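Moving my desk to the back bedroom

I've worked from home for 3 years and until last month I did it all from a corner of the living room. November seemed a good time to change that, as the clocks had gone back and the corner gets no light after lunch.
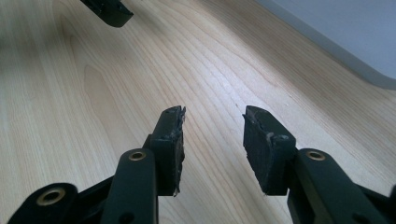
Why the back bedroom

The back bedroom is the smallest room in the house. It faces south-west, over the gardens on Undivgate, and it had become the place where we put things we didn't want to decide on. There was a cot our youngest outgrew long ago, a rolled carpet and four boxes marked KITCHEN from the last move. I took the boxes to the tip without opening them. I did look in one, which was mostly lids.

The other choice was the loft. Vilém next door converted his and likes it, but he's five foot six. I'm not, and I bang my head up there just getting the Christmas tree down.

Measuring up

The chimney breast takes a big bite out of the long wall. The alcove to the left of it is 2455 mm from floor to ceiling and the whole room is 3405 mm along the window side. I wrote both numbers on the wall in pencil and then painted over them, so I'm putting them down again now in case I need them.

I wanted the desk under the window. My wife thought it should go against the side wall so the sun wouldn't be in my eyes. We tried it my way for a week. By three o'clock on a clear day I couldn't read the screen at all, and I had a headache most evenings. It's now against the side wall.

Painting

I used what was left of the hall paint, an off-white, and needed one more tin. The new tin didn't match. It's slightly yellower and you can tell if you stand by the door in the morning. I've put the bookcase on the join.

The woodwork took longer than the walls. Somebody before us had painted the window shut, and I spent most of a Tuesday evening running a blade round it. It opens now, though it needs a thump at the bottom left corner. The sash on the other side is still stuck and I've left it alone.

Sockets and internet

There was one double socket, behind the door. Femi Okoro, who did our fuse box, came and put in 2 more on the desk side. He was done before lunch and he swept up after himself. He also told me that the light fitting was on its last legs, so that got changed as well and added to the bill.

The internet was the bigger problem. The router is at the front of the house and there are two thick walls in the way. Calls froze every few minutes. I tried one of those plug-in boosters and it made no difference that I could notice. In the end I ran a cable along the skirting, up the stairs and under the bedroom door. It isn't pretty, but the calls have stopped dropping. I used white clips and you mostly forget about it, apart from the bit on the landing where the carpet lifts.

Heating

The radiator was cold at the bottom. I bled it, which did nothing, because bleeding is for when they're cold at the top. I know that now. Lakmal from work talked me through taking it off and flushing it in the garden with a hose. What came out was black and there was a lot of it. Put old towels down, more than you think, and don't wear shoes you like. The patio still has a mark.

It gets properly warm now. I have it on from half past seven and turn it off at midday if the sun's out.

How it's going

I miss being near the kettle. I used to make tea without thinking about it and now it's two flights there and back, so I've started taking a flask up. The neighbours on the other side have a drum kit I'd never known about, and it starts when school finishes.

The good part is the door. I can shut it at half past five and leave everything as it is, papers and all, and we've got the living room back. We've moved the sofa to where my desk was and the dog has taken the end of it.

Still to do: a blind, a second coat on the inside of the door, and a shelf for the alcove. I've been quoted for the shelf by a joiner out at Wendthorpe and it was more than I'd hoped, so I may have a go at it myself after Christmas.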